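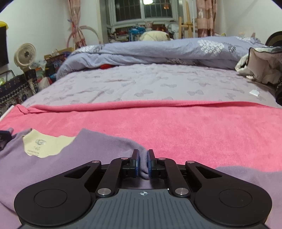

Fig. 3.1 A lilac garment with long sleeves, on a pink fleece blanket.

# Chapter 3: Fibres and the Care of Clothes

In this chapter we study what clothes are made of and how the fibre decides the way we wash, dry and store them. You will need the words *staple*, *filament* and *yarn* from Chapter 2.

A fibre can come from a plant, from an animal or from a factory. Cotton takes in much water and dries slowly. Wool holds warm air, but it shrinks if it is rubbed in hot water. Polyester takes in very little water, and for this reason it dries fast on the line.

In the year 2000 the laundry school in Prukbridge asked 312 households how they read a care label. Many people looked only at the temperature and did not know the sign for drying flat. We return to their answers in Section 3.4. 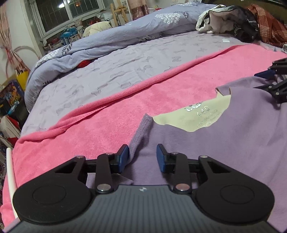 Lăcrămioara Lazăr remarks that her pupils learn the signs more quickly when they bring 10 labels from home and sort them by fibre. You may do the same before you read Section 3.1. Write the name of the fibre beside each label, and keep the list for the exercises.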